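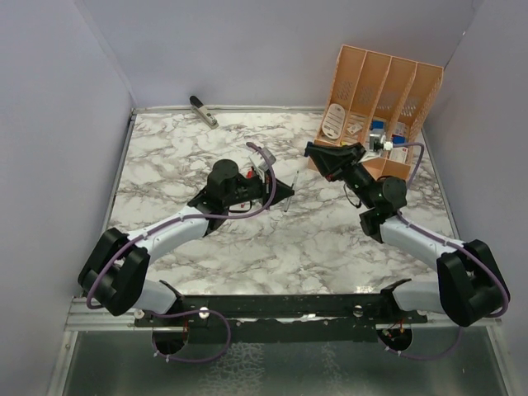 How early do I need to start the ground check before a home game?
Two hours before kickoff is what I work to at Kincaid Park, and I've used every minute of it more than once.

Florkley match day ground check, with my comments

Field
Walk the whole field, touchline to touchline. DONE. Found a soft patch near the Birley Road corner flag. I put my heel in it and didn't love it, so I've sanded it and I'll look again at halftime.
Sprinkler heads down and capped. DONE. All fine, even the stubborn one by the center line.
Lines clear of stones and old tape. DONE. Somebody's training tape was still stuck down by the far box (please take it home with you, folks!).

Goals and flags
Goals anchored, pins all the way in. FIXED. One pin on the north goal had worked loose, so I hammered it back and gave the post a good shove.
Nets tied, no holes at ankle height. DONE. I retied two corners with new cord.
Corner flags, 4, all the right height and blunt on top. DONE.

Stand and gates
Seats checked, 839 in total. PARTLY. Row F has a cracked one and I've taped it off. It was taped off in January too, so can we please order the thing?
Exit gates unlocked from the inside. DONE. The away gate sticks a little in the cold, but it opens with one hand.
Crowd limit posted at the turnstile, 1587 including standing. DONE. I don't expect we'll get near it, though Flerkden always bring a noisy bus or two for the play-off!
Handrails tight. DONE.

First aid and lights
Stretcher, blankets and ice packs in the home tunnel. DONE. I moved them out from behind the ball bags, where they'd wandered again.
Defibrillator light showing green. DONE.
Ambulance lane clear for the full 100 yards. NOT YET. There was a van parked across it at 5:15, and I've left a note on the windshield. Checking again before the gates open.
Floodlights on for ten minutes, no flicker. DONE.

Still to do: the ambulance lane, the soft patch at halftime, and the Row F seat whenever the part shows up.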